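Chapter 14
Task Planning over Learned Skills
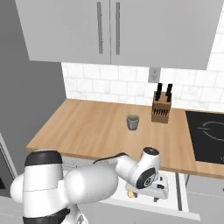
A controller that can pull a handle or close a pair of fingers does not, by itself, get a kitchen job done. Something has to decide which skill runs next, with what arguments, and when to give up on it. In Chapters 11 through 13 that something was the programmer, who wrote the order of calls by hand. In this chapter the order is computed.

We keep the split introduced earlier. The lower layer holds skills: closed-loop policies that run at the control rate and end on their own. The upper layer is a planner that sees the world only as a set of symbols, such as closed(drawer) or on(cup, counter). Between the two sits the state estimator, which turns poses and joint readings into symbols. Most of the trouble in practice comes from this middle part, and Section 14.4 is given over to it.

14.1 What the planner is allowed to know

A skill is presented to the planner as a record with four fields: a name, a list of typed arguments, a set of preconditions, and a set of effects. The record for opening a drawer might read as follows.

skill: open_drawer
arguments: d (drawer), h (hand)
preconditions: closed(d), empty(h), reachable(d)
effects: open(d), not closed(d)

Nothing in the record says how the handle is found or how hard to pull. Those are matters for the policy. The planner also has no notion of duration unless a cost field is added, and until Section 14.6 every skill costs 1.

The predicate reachable(d) deserves a second look. Unlike empty(h), it cannot be read off a sensor. It depends on where the base is parked, on the joint limits, and on whatever else is in the way, including a drawer left open by an earlier step. Some planners call a motion planner each time the predicate is tested. Others fill in a table beforehand and accept that it will sometimes be wrong. The Nemero planner used in the exercises does the second by default – set check_motion to true to get the first, at a large cost in planning time.

14.2 Where symbolic effects fail

The effects listed in a record are promises made by whoever wrote it. A learned policy has signed no such promise. It may stop with the drawer halfway out, in which case both open(d) and closed(d) are false and no skill in the library has its preconditions met. The planner then reports that the goal cannot be reached, even though a short push would fix matters.

Wojcik's thesis work on the Ravmont kitchen tasks gives a sense of scale. Anika Wojcik ran 671 simulated trials of a three-step plan and logged the symbolic state after every skill. In 619 of them the logged state matched the effects field at each step. The other 52 were sorted by hand. Most were not failures of the policy in any ordinary sense; the hand had done something sensible that the symbols could not express.

There are two usual repairs. The first is to add predicates, for example ajar(d), along with a skill that accepts them. The second is to replace the yes-or-no predicate with a threshold on a joint value and let the estimator decide. Adding predicates makes the search larger. Thresholds keep it small but hide a tuning parameter in the estimator, where it is easy to forget.

14.3 Replanning

Let s be the state predicted after a skill and z the state reported by the estimator. The simplest executor compares the two once, when the skill ends. If they agree, it goes on to the next step. If they differ, it discards the rest of the plan and calls the planner again from z.

This rule has a known weakness. Suppose the estimator flickers between two readings of the same cup. The executor will then replan on noise, and may undo a finished step in order to repeat it. Listing 14.1 requires 3 matching readings in a row before a mismatch is accepted.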